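搜索 请输入关键词 搜索

2025-11-19 工坊记录:浅色那张桌面,打磨与上油
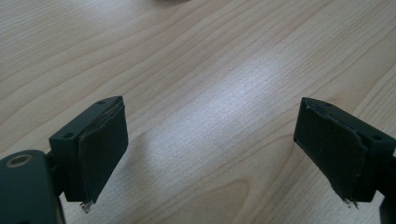
今天总算能坐下来好好写一篇。上次记到哪里我自己都要翻回去看,那一页只写了半句“桌面先放着,等天干”,后面就没有了。天其实早就干了,是我一直在忙别的,拖到这周才把它重新提上日程。写得啰嗦一点,以后谁接着弄,翻到这一页心里有个底,我自己过半年再看也不至于一头雾水。

先说这张桌面为什么值得花工夫。工坊里几张台子,深色的那张最耐脏,也最没人心疼,杯子随手放,胶水滴上去刮一刮就算了。浅色这张不一样,纹路长长地弯过去,有几处绕成弧,像水退了以后沙滩上留下的印子,每次擦完我都忍不住多看两眼。颜色又浅,米色里带一点奶油的暖,光一照上去,中间就白晃晃一片,纹路都给淹没了,得歪着头换个角度才看得清。反光这件事我想了很久。从前觉得亮就是好,擦得越亮越有成就感,后来在上面画线,铅笔印正好落在反光里,怎么也找不着,才慢慢改了主意,想把它做得哑一点。

所以这回的目标很简单:表面要顺,手摸着舒服,光不要那么冲。颜色尽量不动。

动手之前先弄清楚一件事,就是这张面到底是实木还是贴的木皮,或者干脆是印的木纹。我知道听起来有点好笑,天天在上面干活的人居然说不准。台子是July搬过来的那一批,当时单子上只写了“浅色台面”,别的什么都没有。光看正面我不敢下结论,现在的仿木纹做得太像了。我的办法是钻到底下去看板边:如果端头的纹理跟正面接得上,那就放心磨;接不上就得小心,木皮薄得很,磨穿一块是补不回来的。今天只看了靠墙那一头,封了边,看不出名堂。另一头压着架子,得把架子挪开才行,一个人搬不动,留到周末再说。

在弄清楚之前,大面积的打磨一概不做。大家路过手痒也请忍一忍,尤其不要拿机器上去“试一下”。机器试一下,可能就是一个坑。

今天能做的是清洁和试样,都不伤面,记在下面。

清洁:温水,一点点中性洗涤剂,软布拧到不滴水。顺着纹路走,从里往外。旧胶点用塑料刮片慢慢推,不要用钢的。有一处胶特别顽固,我用湿布盖了15分钟,再推就下来了,底下没有留印子,很高兴。擦完用干布再过一遍,开窗晾着。晾的时候不要往上放东西,纸板也不行,纸板底下闷着潮气,浅色的面最容易留一圈水印。

试样:真正的台面暂时不碰,我从料堆里翻出几块颜色相近的浅色边角料,拿来比较三种油。第一种是Kellance的硬蜡油,哑光那款,稀,好推,薄薄一层很快就吃进去,颜色略微变暖,我觉得还能接受。第二种是Imai的,味道淡得多,闻着像坚果,可是要等,擦完第一遍过了45分钟摸上去还发黏,我差点以为自己没搅匀。第三种是架子最里面那半罐Stildale,标签都糊了,盖子边上结了一圈皮,我把皮挑掉勉强刷了一块,结果干出来一道一道的,不好看。罐子放太久了,不能怪油。这半罐我另外放开了,盖子上贴了纸条,别再拿去用在正经东西上。

试样块都在背面用铅笔写了名字和遍数,立在窗台上,请不要收走,也不要拿去垫桌脚(上回那几块就是这么没的,我找了一下午)。明天要看的是三件事:侧光下面反不反光,指甲轻轻划过有没有白痕,再滴一滴水放一会儿,擦掉以后有没有圈。油这种东西当天看都漂亮,第二天才说实话,所以今天我不选。

砂纸顺便也理了一遍。抽屉里目数混得一塌糊涂,粗的细的夹在一起,有的背面字都磨没了,只能靠手摸。现在按粗细分了格,磨秃的单独放一格,那些拿来收漆面之间的小毛刺还挺好用,别扔。缺的是240目和320目,如果最后决定做哑光,这两样用得最多。报给采购的时候顺便加几卷无纺布抹布。费用我粗粗加了一下,砂纸、抹布、一罐新油,一共309元,比我想的多一点,贵主要贵在油上。要是大家觉得不急,可以先买砂纸。

还有个小问题,一直想写一直忘。桌面靠中间那一片受光最强,白天到了下午,光从侧面压过来,什么小疙瘩小划痕都看得一清二楚,看着有点吓人,其实用手摸大半都摸不到。我建议以后检查表面都挑这个时候,看一遍,闭上眼睛再摸一遍,两样都觉得有问题的地方才用粉笔轻轻圈出来。光靠眼睛会把人逼疯的,我以前磨一块板子就是这样,越看越不平,越磨越低,最后那一块成了个浅浅的碟子,放颗弹珠都会自己滚回来。那块板后来做了托盘,也算有个归宿。

平整度今天顺手拿长尺靠了一下,横着靠,竖着靠,斜着也靠了一回。竖向没什么可说的,横向在一处透了一丝光,很细,塞不进纸。我不打算动它。平时在上面画图、配件、胶合小东西,都够用了。真要做精细的组装,还是去用Warwood那块平台,虽然每次搬出来都要出一身汗。

关于日常使用,趁这次说几句,算是请求,不算规定。喝的东西放旁边的小推车上。热熔胶和环氧底下垫硅胶垫,垫子挂在门后面。画线用铅笔就好,别用圆珠笔,笔芯会压出沟来,浅色的木纹上一道蓝沟,怎么看怎么扎眼。切割一定垫板。夹具夹在桌边的时候垫一小片软木或者毛毡,我剪了一盒,足有近40片,放在夹具架最下面那层,用完扔回去就行,掉了也不心疼。

油布的处理再提醒一次,提醒多少次我都不嫌烦:沾过油的布不要揉成一团丢进垃圾桶,摊开晾在外面的铁架上,干透发硬了再扔,或者泡在带盖的水桶里。今天用过的我都摊出去了,下班前又去看了一眼,有一块被风吹到地上,捡回来用石头压住了。

接下来:明天上午看试样,侧光和水滴都做,结果补在本页后面。周末找人一起挪架子,看另一头的板边。看完再定磨不磨。如果真是木皮,就只做清洁和薄薄一层油,省事,也踏实。如果是印的木纹,油就不上了,擦干净照旧用。

手上现在全是那股坚果味,洗了两遍还在。

工坊记录仅供内部同事参阅,转载请先打招呼 | 联系我们 | 返回顶部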